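Clurkcombe Snack Swap -- Frequently Asked Questions

What is the Snack Swap?
It's a get-together where people bring food from home or from their favorite corner store, put it out on the tables, and go home with something they've never tried before! We meet in the back hall at Manole, 1577 Grirka Street, and we would love to see you there.

Do I have to bake?
Not at all. Homemade is wonderful, but store-bought is just as welcome, and some of our happiest trades have been a plain old cookie for a bag of chips from the other side of the world.

How many things should I bring?
Four items per person is the usual number. Kids under 10 can bring two. Small portions are best -- a slice, a square, half a sandwich.

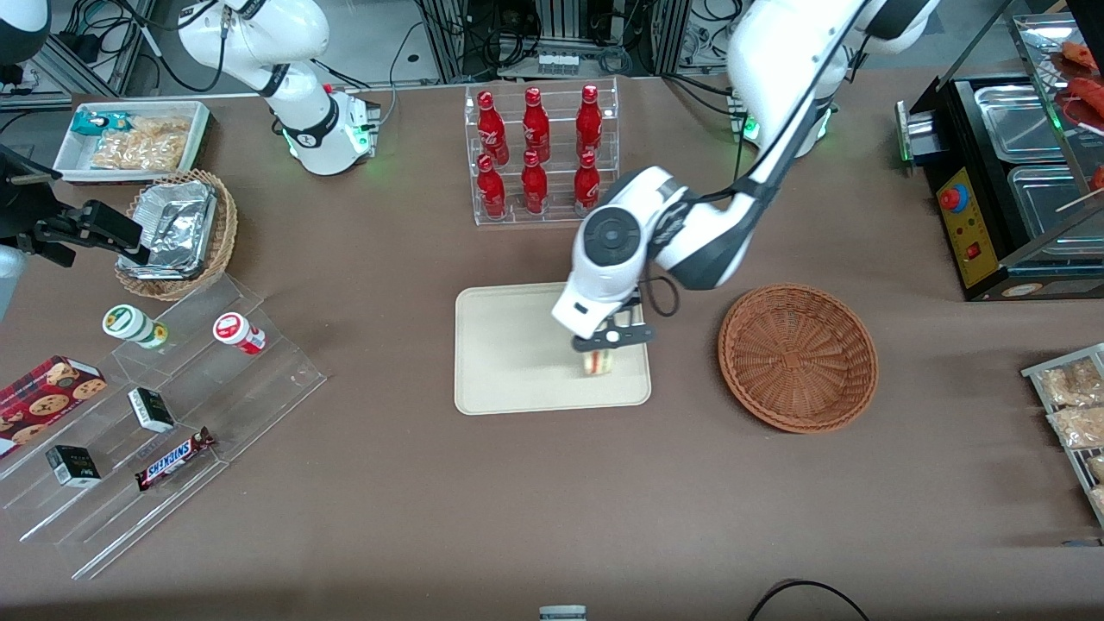
A small layered bite and a beige tray.

How do I pack homemade food?
Wrap each piece on its own and add a label with everything that's in it, including nuts, milk, eggs, wheat and sesame. Please leave anything that has to stay cold at home, as we don't have a fridge.

How does trading work?
You get one token for each item you put out, and each token buys one item from anybody's table. Spend them all at once or wander for an hour first (I'm a wanderer, and I always go back for the first thing I saw!).

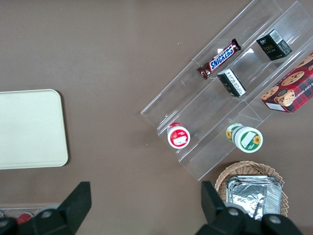 Can I set up my own display?
Yes, please do! Tables are first come, first served, and you can decorate yours however you like. Height helps a lot when the hall gets busy. A clear tiered rack is great for candy, and a Snickers set at an angle on one of those still shows its whole name. Flat trays suit cakes and bars better. Bring your own tablecloth if you have a favorite.

What if I have allergies?
Tell us at the door and we'll point you to the sealed-package table, where everything has a printed label. We can't promise a nut-free room.

Is there a fee?
No. Plurnico, our newsletter, has a tip jar by the coffee, and that's it.

Last updated December 2, 2025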